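Home Reviews Features Workshop Letters Subscribe

The Slow Fold
July
By Ashley Bunting

The Gellent arrives on a pallet, which should tell you something about what the word "kit" means in this business. I had cleared a shelf. By Saturday lunchtime I had cleared the spare bedroom, moved the bed into the hall and apologized to my sister, who was due to sleep in it.

Let me back up. Gellent is the name of a two-armed robot kit sold by a small outfit called Vullilum, and it is meant for people who would like to teach a machine to handle cloth. Folding is the headline act. You get two arms, a rail to bolt them to, a table, the walls that go around the table, and a software package called Pollent that does the learning. You also get a bag of hex screws so large that I assumed it was a packing error.

It was no error. I used them all.

The pitch is simple enough. You move the arms yourself, by way of a pair of hand controls, while Pollent records what you do. Do the same job enough times and the software works out a way to do it without you. Vullilum's booklet says 40 recordings will get you "early signs of success" on a simple task, a phrase I have also heard from dentists.

Ming-te Tang, who runs customer support and has the calmest phone voice I have ever shouted near, talked me through the setup. He wanted to know what I was planning to fold. I said shirts. There was a pause.

"Maybe start with a washcloth," he said.

I did not start with a washcloth. I am a grown woman with a magazine column and I was going to fold a shirt.

The trouble with cloth, as anyone in the field will tell you at length, is that it has no fixed shape. A mug is a mug from every side. A T-shirt on a table could be any of a thousand different lumps, and the robot has to look at the lump and decide which bit of it is a sleeve. People do this without thinking, or at least most people do. I have watched my nephew lose the argument with a pillowcase. 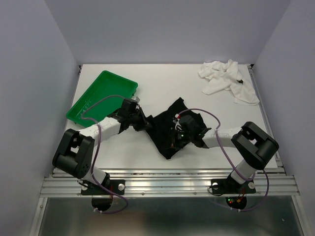
So the first skill you teach isn't folding at all. It is finding an edge, pulling, letting go, and finding a better edge. Ariel Dagdag, who trains new buyers over video calls, calls this "the untangle," and she spent most of our first lesson on it. She had me grab with one arm, hold with the other, and tug until something that looked like a hem turned up. Then she had me do it again. Then she told me I was going too fast.

I had not known it was possible for me to go too fast. At my best, I was taking longer over one shirt than I usually take over a whole basket.

The hand controls take some getting used to. Each one moves an arm, and a squeeze closes the gripper. There is a tiny lag, just enough to make you feel as if you are operating your own body by mail. For the first evening I kept crossing the arms and having to back out of the knot like a driver who has taken the wrong ramp. By the second evening my shoulders hurt and I could pick up a collar on the first try, most of the time.

What you cannot do is be sloppy. Pollent learns whatever you show it, including the part where you drop the shirt, swear and have a second go. My early recordings were full of a strange little hover before each grab, which was me, thinking. When the software took over for the first time, it hovered too. I have never felt so closely observed.

"Everybody's robot has their bad habits," said Dagdag, with what I took to be sympathy. "Mine shrugs."

I made my 40 recordings. Then I pressed the button and stood back with my coffee. The arms came down, took hold of the shirt, pulled it more or less flat, folded one side over with real grace, and then folded the same side over again. The result was a long thin thing like a scarf. I tried it once more and got a different scarf.

I called Tang. He asked how many recordings I had made and I told him. He asked how many different starting positions I had used, and I became interested in something out the window.

That turned out to be the problem. I had been dropping the shirt in the same spot, in much the same heap, and the machine had learned that one heap very well. Any other heap was news to it. So back I went, throwing the shirt down any old way, left, right, inside out, and once with the sleeves tied together out of spite. I stopped at 261 recordings, mainly because my sister wanted her bed back.

The second version was a good deal better. I ran ten trials and it produced seven folds I would have put in a drawer, two I would have put in someone else's drawer, and one that ended with both arms holding on to the same cuff, very politely, until I hit the stop switch.

Traian Cozma, who designed the arms, was pleased with seven. He was less pleased when I asked why the booklet's wiring page shows a connector my kit does not have. That was the older model, he said, and a new page is on its way. It had not come by the time we went to press. If you buy one, ask for it before you open the box, and save yourself the afternoon I spent looking under the radiator for a plug that was never made.

There are other gripes. The motors give off a whine that my dog left the house over. The walls go up in a set order, and the booklet gives you that order two pages after you need it. Pollent asks you to name each session and will not accept a name with a space in it, so my files are called things like shirtagain and shirtwhy.

On the plus side, nothing broke. I ran an arm into the table more than once and it simply stopped and waited for me to calm down. Swapping a gripper takes one tool. And the support is very good, if you can stand to be told to use a washcloth.

Vullilum is not alone in this. The obvious rival is the Tu, a one-armed kit that costs less, fits on a desk and goes together in an evening. I borrowed one from Lucian Cârstea, who teaches a night class in robotics and has put his Tu through more than 1,000 sessions of picking up blocks. He loves it. He also said he would not let it near laundry, as one hand can only really drag a shirt around, and I tried it and he was right. If your dreams run to blocks, get the Tu and keep your spare room.

Who is the Gellent for, then? School labs, small research groups, and the sort of person who reads that bag of screws as a promise. It is a serious tool with a rough booklet, and it taught me more about how these systems learn than any number of talks I have dozed through. I would not buy one to get the laundry done. With both of us at the table, me on one shirt and the robot on the other, I was finished and back in the kitchen before it had found its second sleeve.

I did try the washcloth, in the end, the night before the pallet went back. Ten out of ten. I haven't told Tang.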